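From: list member, Harov Late Show
To: harov-lateshow
Subject: Re: [harov-lateshow] Running order for the marathon, and which print of The Clay Bishop

Sorry for slow answer, typing this on a break. Going through your mail in order, more or less.

On Sunday at 9:14 you wrote:

> Three things. First, do we show the long or the short version of
> The Clay Bishop? The long one is 100 minutes and has the whole
> subplot with the brother. The short one drops him completely and
> the ending makes no sense to me without him.
>
> Second, the order. I would put The Salt Widow last. It's slow but
> people stay for it. Last time it went on first and half the room
> was still buying coffee.
>
> Third, did Koskela ever write back about the subtitles?

Long version. Please. I watched the short one again last week and it's worse than I remembered. The bishop finds the hand in the well, then a cut, then he's already in the tower with the candle and the creature is dead?? The brother is the one who digs it up. Without him you have a monster and no reason for a monster.

Also the short print has the wrong music in reel two, the cheerful stuff from the tavern playing over the burial. Somebody at Boltton must have slipped it in when they re-edited for export and it stayed there. The dub is funny, I'll give it that. "He has the strength of a mill." Nobody is a mill. But funny isn't what we want at that hour.

Order. Not convinced about The Salt Widow last. It's beautiful, the fog on the pans, her walking out with the lamp, but it has twenty minutes with no talking and if that starts after midnight I will be asleep and so will you. My vote:

Clay Bishop (long)
Salt Widow
break, soup
The Jerkine Horror
shorts if anyone is left

Jerkine is loud and stupid and has the rubber bat on the visible string. Good for waking people up. It also has the best last shot of the lot, when the lights in the village go out one at a time and you count them without meaning to. Don't tell the new people about the miller's wife, half the fun is the gasp.

Koskela did write back, yes, sorry, thought I forwarded it. They have a subtitle file for the Widow but it's timed to a different print, so every line comes early. By the end she's answering questions that haven't been asked. I started fixing it by hand. It has 569 lines and I've done 183. If anyone wants to take the second half write me off list and I'll send you the file. You don't need the language, just ears and patience.

Seats: the hall says 38 with the back row in, fewer if we want the soup table inside. I'd rather have the soup table.

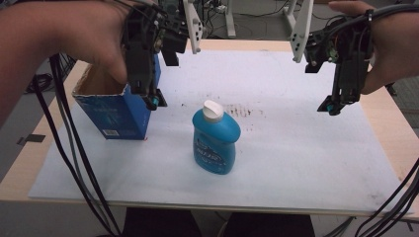
Two grippers, one white board.

What else. The flyer – whoever has it, the title is Clay Bishop not Clay Bishops, there is only the one. And it says "vampire night" at the bottom, which none of them are. The Widow drinks nothing in the entire film. Change it to monsters or just leave it off.

I still want to do the werewolf serial in April, all chapters, but thats a seperate fight and I'm losing it.

Projector bulb: I have the spare at home. Will bring it. Remind me anyway.

Got to run, more tonight if I get to line 200.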